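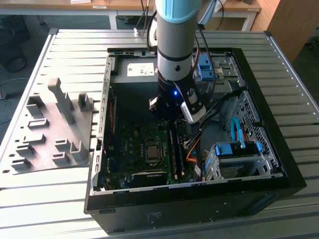 Fig. 4: Desktop tower with its side panel removed.

Section 4 - Setting up a memorial page on Fimik

Now for the part most families enjoy! Once your account is open you can build a page for the person you're remembering, and you can come back to it as often as you like. Have a favourite photo and a few dates to hand before you start.

1. Sign in and choose New Memorial from the menu on the left.

2. Type the full name as you'd like it to appear. There's a second box for a nickname or maiden name, and it's well worth filling in - old school friends often search by the name they knew.

3. Add the dates of birth and death. If you only know the year, leave the day and month blank and the page will show the year alone.

4. Write the life story. You have 2699 characters on the front page, and longer pieces carry on under Read More. Funny stories are very welcome (the one on our sample page about Dzifa Ansah's uncle and the Standotcombe carnival float is a joy).

5. Upload your photos. Each page holds up to 1000, so there's plenty of room for the wedding albums.

6. Pick who can see the page: Everyone, Invited Guests or Only Me. New pages begin on Only Me.

7. Press Preview, read it through, then press Publish.

Note: Candle messages are limited to 500 characters each. Guests can leave as many as they wish.

Note: To share the work, open Keepers and enter a relative's email address. Keepers can edit the story and approve messages, but can't delete the page.

CAUTION: Changing the page from Everyone to Invited Guests hides it at once from anyone not on your list, including people who have already left a message. Add their addresses first.

CAUTION: Removing a photo also removes the comments beneath it. They can't be brought back.

Moving a page over from Anum? Lovely - go to Section 6 before you do step 4, as the import fills in the story for you and will write over anything already typed there.

Service details (time, place, flowers, livestream link) are covered in Section 5.

14 shares | 3 comments

Guide text: Seema Awasthi and Hazem Naciri
© Fimik Memorials, Standotcombe | Contact us | Back to top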